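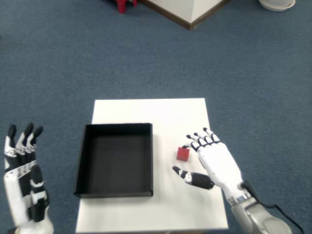 A place for the small stuff

Kavitha Panicker has a rule about trays, and she will tell it to you before you have taken your coat off. The tray goes down first. Then the things go in. If a thing is on the table and the tray is on the table and the thing is beside the tray, you have bought yourself a tray and kept your problem.

"People call me up and say, I got the tray, it's black, it's gorgeous, and my keys are still lost," she says. "I ask where the keys are. They're next to it. They're always next to it."

Panicker runs Plillness, a home organizing business with two employees, one of whom is her. The other is Saranya Mudaliar, who answers the phone, drives the van and, by her own account, carries everything. Their specialty is what Panicker calls landing spots: the little table by the door, the corner of the desk, the patch of counter where the mail goes to die. She does not do garages. She did one garage, in July, and would rather discuss her divorce.

I met them both at the Plurnmont, an old shoe warehouse that now rents by the room, where they teach an evening class on small surfaces. I had expected a slide show. There was a slide, singular, and it said "Put it down where it lives." Mudaliar left it up for the whole session and at one point leaned on the projector.

Most of the class is about low-walled trays, the square kind, open on top. Panicker feels strongly about the walls. High ones, she says, turn a tray into a box, and a box is where you put something you have decided to stop thinking about. Low ones let you see the mess you are making.

"With a box I can lie to myself for a year," she says. "With a tray I've got maybe till dinner."

And dark inside? I ask, because I have been to the store and seen the woven ones, the brass ones and one shaped like a leaf.

"Dark inside, flat inside. You want to be able to find an earring. The leaf has a stem. What are you supposed to do with the stem?"

I own the leaf. I wrote down "stem" and underlined it.

The students that evening were given a tray and one small object each, and asked to leave the object out for the first hour while Panicker talked. This was harder than it sounds. A retired surveyor named Satish Unnithan had been issued a single domino and put it away four times. Each time Mudaliar took it back out and set it on the table beside his tray, without a word, the way you would deal a card.

"I couldn't listen to her," Unnithan told me at the break. "She's explaining about mail and I'm looking at this domino. It was like a tooth."

Panicker was delighted. The whole point of the hour, she explained, is to get people irritated by one thing. A table with thirty things on it doesn't irritate anybody; it has become scenery. A table with one small bright thing on it is unbearable, and a person who finds it unbearable will pick it up.

"Red is the worst," she says. "Give somebody a beige button and they'll live with it till they move. Give them something red and they can't finish a sentence."

She came to all this sideways. For years she kept the sample room at Pollura, a company that sold paint to hotels, and her job was to know the whereabouts of 1838 color chips at any given moment. The chips went out in the morning with the salesmen and came back in the evening in the salesmen's pockets, or didn't. She put a tray by the door. Returns went up. She put a second tray by the other door and was told she had a gift, though not, she notes, a raise.

"They gave me a plaque," she says. "You want to talk about things with no place to go."

The business itself began when a coworker, Nhung Châu, asked her to come over and look at a hallway. Châu is now a regular at the class, where she sits near the back and corrects the story.

"It wasn't a hallway," Châu said. "It was a table in a hallway. And I didn't ask, she was at my house for lunch and she just started."

Panicker concedes the lunch. She maintains that the table was a cry for help.

I wanted to know about white tabletops, having been told by a cousin that they are impossible to keep nice. Panicker says the cousin is right and that this is a recommendation. Crumbs show, rings show, a paper clip throws its own little shadow. She likes a small one, low, with room for the tray on one half and nothing on the other. The bare half is the part her clients fight her on. They have paid for the whole table and feel they should be using it.

"I tell them you are using it. That's where you put your hand down. You come in, you're tired, you need somewhere to set the thing for one second before you put it in the tray. One second! If that half's full, it goes on the floor, and then it's in the carpet, and then it's in your foot."

Does it stay at one second?

"No," said Mudaliar, from the projector.

There is a bit of a split in the firm on this. Mudaliar, who has been in more client homes after the fact, thinks the bare half fills up in a week no matter what and that a larger tray would be kinder. Panicker thinks a larger tray is a tablecloth with ambitions. They once argued it all the way from a job in the suburbs, and Mudaliar missed the exit, and they argued about that instead.

Ajith Rao, who rents the room across the corridor to restring tennis rackets, has taken the class without meaning to. The walls are thin. He says he now keeps his grommets in a tray called Pan, because it used to be one, and that he has not stepped on a grommet since the spring. Panicker has inspected it and finds the sides too high.

Toward nine o'clock the students were finally allowed to put their objects away. There was a certain amount of clicking. Unnithan got his domino in and sat back in his chair with his arms folded, and then leaned forward again and turned it so it lined up with the side.

"See, that's extra," said Panicker. "I don't teach that."

I went home and took my keys, my transit card and a cough drop off the table and put them on the leaf. The cough drop rolled down the stem and under the radiator, where, at the time of writing, it lives.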